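Gough Bagging Notes
README for the Gough collection, packing branch

What you have downloaded

A record of things going into bags. If you came looking for something more glamorous, the Boketti collection has pastry and is kept in the next folder up.

Gough covers small household goods being sorted on a table and put away in plastic bags, with the table shown before, during and after. There are 3,622 entries, of which 3,082 have a complete set of notes. The remainder have partial notes, usually a bag type and nothing else, because the bag type is the first field on the form and people get hungry.

Maintained by Hefin Meredith, who also wrote the form and would like to hear fewer opinions about its length.

Folder layout

entries: one folder per entry, numbered, with gaps where duplicates were pulled
notes: one plain text file per entry, same number as the folder
bags.csv: the bag list, 13 types
items.csv: the item list, 195 names
old: do not use anything in old

The numbering starts at 1 in the current version. In the first version it started at 0, and any script written for that version will be wrong by one, quietly, all the way down. Check yours before you write to us.

What is on the table

Mostly a white tabletop, a bag, and some kind of organizer to sort into or out of. The items themselves are the stuff that collects in kitchen drawers: clips, twist ties, spare caps, measuring spoons separated from their ring, birthday candles with a past. We bought very little of it. A surprising amount came out of a single drawer.

The organizers vary. Slotted ones are logged as "slotted", trays with compartments as "tray", and anything with a lid as "box" whether or not anyone could find the lid. Color goes in the notes as a plain word. Please resist "ecru." We have merged ecru, ivory, off-white and "sort of buttery" into cream, and the file is much happier.

Bags

Bags turned out to be the hard part. A bag lying on a table has no settled shape, and two people will describe the same one as folded, crumpled, flat and "resting." We now use three words for how it lies (flat, bunched, standing) and two for how much you can see through it (translucent, opaque). Clear bags go under translucent. There was an argument about this in June and it is over.

Direction is recorded from the side of the table where the sorting is done. A bag lying at an angle is "diagonal," with no attempt to say how diagonal. The earlier form asked for degrees, and the answers were fiction.
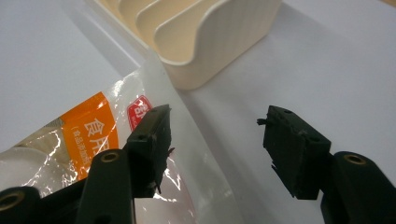 How to read a notes file

Each file has six lines. In order:

bag: type name from bags.csv
lie: flat, bunched, standing, or diagonal followed by one of those
see-through: translucent or opaque
surface: plain words, color first
organizer: type and color, or "none"
remarks: anything else, one line, please

The entry with the translucent bag on the white top and the cream slotted organizer farther back has this for its surface and organizer lines:

surface: white tabletop
organizer: slotted, cream

Nothing about what the organizer might be for. A slotted thing could hold envelopes, pan lids or a great many regrets, and the form only asks what it looks like. If you find a purpose written on the organizer line, it is left over from the first version and should be removed.

The remarks line is free text and has been treated as such. You will find comments on the light, the height of the table, and in a run of entries near the end, a serialized complaint about static. We left these in. They do no harm unless you are parsing on commas, in which case they do considerable harm.

How the sorting was done

Items were tipped onto the table, grouped, and bagged by group. The grouping rules are loose on purpose: small with small, metal with metal, and whatever remains goes into a bag of its own labeled "misc." Misc is the most common group. We tried to bring it down by adding item names, got as far as 195, and misc grew anyway.

Bags were opened by hand along the top edge and laid on the table until wanted. They slide. If a bag is in a different place in two neighboring entries, that is generally a draft from the window and needs no correction.

Known problems

Item names are singular in items.csv and plural in many of the notes. A search for "clip" will find both. A search for "clips" will make you think we lost half of them.

"Dametti tray" appears in the older notes as an organizer type. It means the shallow tray and should read "tray." It was our name for it in the kitchen and it escaped.

White bags on the white tabletop are hard to pick out. The lie field for these is less reliable than for the others, and we would check a handful by eye before building anything on it.

The word "empty" was used for bags with nothing in them and also for bags nobody had looked into. New notes use "not checked" for the second kind. Old ones are still being worked through at the rate of one cup of coffee per page.

Using it

The collection is good for testing search over short object notes, for practicing with messy categories, and for finding out how patient you are. It is a poor guide to how most households store things. Everything was sorted on purpose by people who knew they had a form to fill in, and real drawers are worse.

Branex format export is supported for the notes only. Run the export script from the top folder. Running it from inside notes creates a second folder called notes, and then a third if you try again to fix it.

Corrections

Send the entry number, the line that is wrong, and what it should say. Whole rewritten files are harder to check and tend to sit. Suggestions for new bag types will be read with interest and declined.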